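Thursday at the Govuleo open house

I'd been meaning to get to one of the Govuleo open afternoons since they moved across the river, and this Thursday I finally made it (third try, the first two were rained out and dentist'd out, in that order). Doors were at 2 and I got there a bit after, having parked behind the wrong building. If you go, follow the signs for Vergara Court and ignore your phone, which wants you to turn into the tile warehouse.

You sign in at a desk downstairs, get a sticker, and wait by the elevator until there are enough of you to make a group. Mine was a retired couple, a dad with a very serious kid of maybe ten, two students who whispered the whole time, and me. Our guide was Elba Figueroa, who talks fast and walks faster, and I liked her right away. The full tour is 90 minutes. We ran over.

Downstairs

The first part is the ground floor, and I'll be quick about it. There's a history wall with old Skinar catalogs under glass, all the way back to when they were a mail order outfit, and a long hallway of framed floor plans. The retired couple had worked in the building back when it was offices and kept stopping to argue about where the copy room used to be. She was right, by the way. Elba checked the plan.

Then there's the storage room, shelf after shelf of bins with numbers on them. The kid asked what was in 481, so of course Elba had to go find it. Doorknobs! Just doorknobs, all kinds. He was thrilled. I was a little thrilled too. She told us the numbers run up to 1000 and that plenty of the bins haven't been opened since the move, and I would happily have spent the rest of the day in there with a flashlight.

Upstairs, the counter and the lounge

The upstairs was my favorite. You come out of the elevator into a big bright room with a gray carpet and lots of window, half lounge and half kitchen counter, and it was such a relief after the hallway. The sofas are dark navy and lower than you think, so I more or less fell into mine. There's a gray concrete column near the middle that I'd have painted by now, but that's me.

What I really want to talk about is the counter, though. It's long and dark gray and so shiny that you get the windows all over again in the top of it. I have wanted a dark counter for years and my sister has been telling me for years that I would regret it, because of crumbs. Well, okay. There were crumbs, and yes, you see every single one. Point to my sister. I still want it.

And I loved the colors on it! A lime-green bowl with a little pouring spout (I need this bowl, I have gone looking for this bowl), a shallow red one, a small red cup, a big wicker basket piled up with something bready, a smaller basket next to the green bowl. Against all that gray they really pop. And then, if you lean in, the crochet. I make a lot of dishcloths, so I'm an easy audience, but the mustard-yellow piece stopped me cold. Dense, even stitches, ribbed bands going across it, little braids and V's in the rows. I can't get my tension that even on a good day with the TV off.
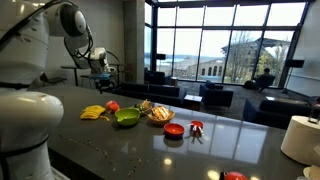
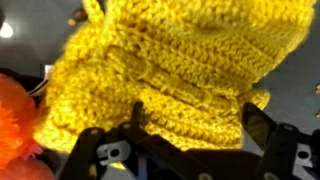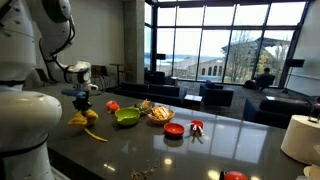 The middle one is the crochet close up.

Coffee, and the shop

After that everybody drifts to the coffee cart on the landing, run by Boklow, the bakery from down the hill. I had the cardamom bun and I'd go back for that alone. The coffee was fine. They take cards but the reader was sulking, so bring a few dollars.

The shop is more of a closet with a cash box, but a good closet. Tea towels, postcards of the old catalog covers, some seconds from the Skinar line with tiny chips in them at nice prices. No green bowls. I asked, and Elba wrote my name down in a notebook that had a lot of other names in it, so I'm not holding my breath. I came home with a tea towel, three postcards and a doorknob (yes, they sell some of the doorknobs).

A few things if you're going

Wear flat shoes, the ground floor is all concrete and you stand a lot. The elevator is small, and strollers go up one at a time. Restrooms are downstairs only, behind the history wall, so go before the upstairs part. Groups were leaving steadily while I was there and the later ones looked fuller than ours, so I'd come right when they open.

The next one is in September and I've already put my name on the sheet. I'm bringing my sister so she can look at that counter for herself, and I'm going to ask about bin 480.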